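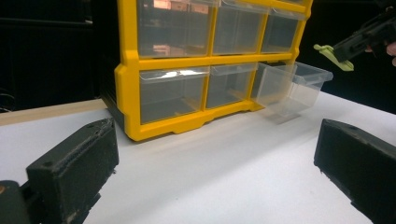 Fachbereich Hauswirtschaft – Arbeitsgruppe Ordnung und Aufbewahrung

Kleinteile in Schubladenmagazinen aufbewahren

Magazine mit durchsichtigen Schubladen eignen sich für Knöpfe, Schrauben und Büroklammern. Es wird empfohlen, je Schublade nur eine Sorte einzulegen und diese höchstens bis zwei Fingerbreit unter den Rand zu füllen.

Beim Herausziehen ist die Schublade an der Grifflippe zu fassen und mit der anderen Hand von unten zu stützen. Schwere Teile gehören in die untere Reihe.

Zur Reinigung werden die Schubladen entleert und in lauwarmem Wasser mit etwas Spülmittel gewaschen – Scheuermittel machen klaren Kunststoff matt. Vor dem Einsetzen vollständig trocknen lassen.

Rückfragen zur Beschriftung beantwortet Serpil Işık.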